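What Is a Power Strip?

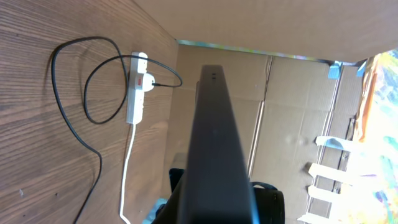
A white power strip with a small red switch and one round plug in it.

Look at the wall in your bedroom. How many sockets are there? In many rooms there are only 2, but we have a lamp, a computer, a radio and perhaps a fan for July. For this reason people use a power strip. It is a long box with many sockets in a row.

How does it work?

Electricity comes from the wall and travels through the cord of the strip. Inside the box there are long pieces of metal. They bring the electricity to every socket. When you push a plug in, its metal pins touch this metal and the electricity can go on to the lamp.

What is the switch for?

Some strips have a switch. With it you turn off all the sockets together. It is like closing the big tap of the house - then no small tap gives water.

Why is a cable covered?

The metal in a cable is hidden under plastic or rubber. Electricity does not pass easily through these materials, so the cover protects our hands. If you see a cable with a broken cover, do not touch it. Call an adult.

Rules for children

Never put a finger or a toy in a socket.
Keep water far from the strip.
Do not put one strip into another strip. It can become too hot.
Hold the plug when you pull it out, not the cable.
Ask an adult before you plug in something new.

New word: a socket is the place with holes where the plug goes in.

Text: Magdolna Hegyi, for the Farnwood children's pages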